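Zotmont bathroom set, three months in

I paid 118 for the brush, cup and tube and have used them daily since July.

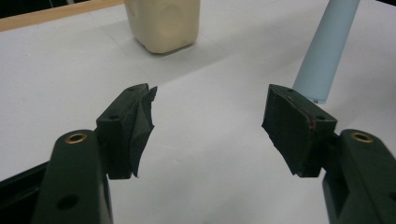 The cup

Holds two toothbrushes and a razor. It needs a rinse every Thursday or soap builds up in the corners.
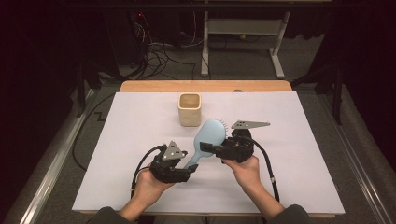 Light blue brush, cream cup

The brush

Good on thick hair, slow on fine hair. My old Jurkero pulled more – and cost 100 less. 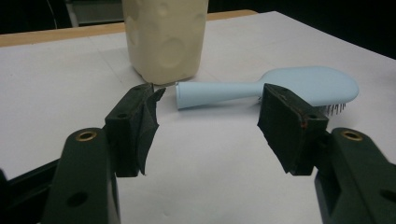

The brush and the cream container

Shipping from Siriwan took nine days, and the box was dented.

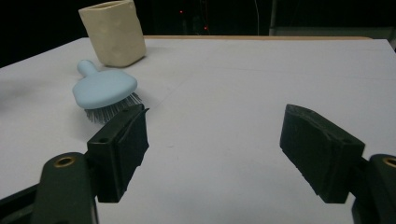

They swapped the lid without charge. I would buy the brush again, but the tube is too narrow for my comb.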